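Right, a few of you asked what I do all day now that I've joined the Lernura project, so I've made a cup of tea and I'm going to try to explain it in posts. Bear with me, I do go on a bit!

1/ We're teaching a system to tidy clothes. It learns from examples, and the examples come from people like me doing the job over and over with a pair of hand-held grippers, one in each hand. Every go is recorded and kept as one example.

2/ My target is 30 good ones before lunch. This morning I got 13 before I had to stop and sort out a loose cable, so I was feeling a bit sorry for myself by eleven.

3/ The hard bit (and I'd never have guessed this when I started in April) is going slowly enough. At home I fold things without thinking. With grippers you have to pick a corner, commit to it, and not fuss about afterwards, because the fussing gets learnt as well.

4/ Đạt Hứa, who trained me, went through my first 87 examples and very kindly threw out 11 of them. Mostly I'd dithered over where to grab. He said he lost far more than that in his own first week, which cheered me up no end.

5/ T-shirts are lovely. Towels are fine. Jeans are another matter, they're thick at the seams and they spring open if you let go too early, so I've been on denim all this week and my wrists know about it.

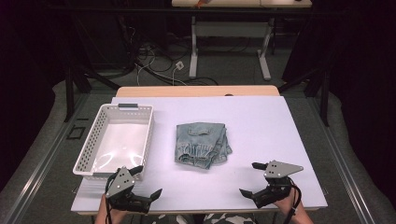

6/ We also move the start positions about between goes, a bit nearer, a bit further off, turned a little one way or the other. If everything always began in the same spot the system would only ever learn that one spot, and real laundry is never that obliging.

7/ Somebody asked if it gets boring. Sometimes, yes, after lunch especially! But I've grown oddly fond of it, and I now fold my own trousers much better than I used to.

8/ Shirts with buttons next, I'm told. Wish me luck, and do keep sending questions, I'll answer them this evening once I've had my tea.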